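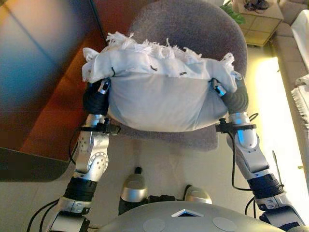

Figure 1. Fabric bundle with a frayed upper edge, above an upholstered seat.

TEX 126 Household Textiles
Handout 13: Edge finishes, fraying and filled covers

Reading before class: Bolstead course packet, section on woven structures. Bring the swatch card from the March lab.

1. Why cut edges fray

A woven cloth is held together by friction between warp and weft. At a cut edge the outermost yarns have neighbors on one side only, so they slide out under light handling. The rate depends on yarn smoothness, twist, and the number of yarns per inch. Filament yarns slip faster than spun yarns of the same thickness. Plain weave has the most interlacings and frays slowest. Satin has long floats and frays fastest.

Knits do not fray in this sense. They curl or run, and are covered in Handout 14.

2. Fringe as a finish

A self-fringe is made by pulling out the yarns parallel to the edge and leaving the perpendicular yarns free. Without a stop line the fringe keeps growing in use. Common stop lines are a row of straight machine stitching, hemstitching, or knotting in groups. Set the stop line before any yarns are pulled. Knotting shortens the fringe, so allow extra length.

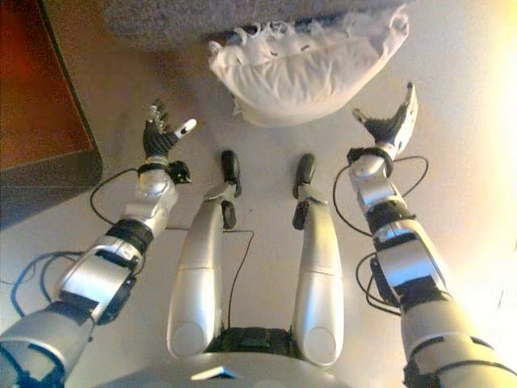

Figure 2. Crumpled white pillow on light gray carpet.

3. Filled covers

The cover of a pillow or cushion carries load at the seams. When the filling is compressed, air and fiber push outward and the stitch line is pulled open. This is called seam slippage if the yarns shift and seam failure if the thread or cloth breaks. Record which one you observe; they are graded separately.

Seam allowance for lab work is 1/2 inch. On loose weaves, overcast the allowance before filling. Corners should be trimmed on the diagonal and turned with a blunt tool.

Filling weight for the Drevow test cover is 279 grams. Weigh the filling, then the closed cover, and enter both values on the sheet.
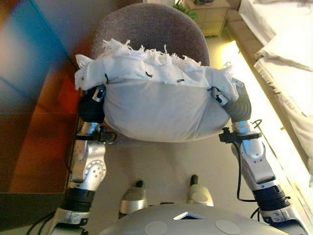
Tacking stitches pass through more than one layer and keep them from shifting against each other. They should be short, evenly spaced, and tied off on the back. Pull the thread only until the layers meet. A tight tack dimples the surface and puts the load on a few yarns.

4. Lab assignment

Cut 2 swatches from the Valtonen plain weave, one with a stop line and one without. Shake both for the same length of time. Measure the fringe at the center and at each corner. Use the Jokico ruler, read to the nearest 1/16 inch.

Hand in the swatches stapled to the data sheet. Unlabeled swatches receive no credit.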